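Plillix arm keeps missing the egg in simulation, is it worth building the real one?
Posted in Workshop & Making > Robots

I'm putting together a small arm in my garage from the Plillix plans, with a two-finger gripper. Before I spend any more on motors I thought I'd try the whole thing in simulation, so I've set up a worktop with kitchen bits and pieces and put a virtual camera near the gripper.

The plan was to have it pick up the egg and leave everything else alone. After 3000 tries it had managed 2393, and I'm not convinced most of those would survive contact with a real egg. The Plillix page says "ready for the kitchen", which I take with a large pinch of salt.

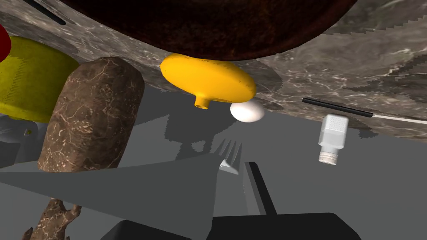

I've also left a fork and a small white bottle in there to make it harder. The egg sits right up against something bright yellow, and I suspect the fingers go for the yellow thing first. Has anyone gone from this stage to a working arm, or am I kidding myself?

Sukby

Muli
I'd want to know what your simulator counts as a success. Mine passed anything that left the counter, including grabs that would have crushed the shell. Look up the force on each finger at the moment it closes and throw out the silly ones. I did that and my score fell to something embarrassing, but it was at least a score I believed.

Also check your camera angle. Yours is tilted, with the worktop running off diagonally. If the real camera isn't mounted at the same tilt, none of those tries will tell you much. Measure the bracket first, then set the simulation to match. Don't do it the other way round like I did.

Rado
Just build it. Simulations are a waste of time, mine said 2484 and the real one couldn't lift a sponge.

Muli
2484 out of what?

Rado
Can't remember. It was in September. Buy rubber fingertips and practise on boiled eggs, I got through 3 boxes.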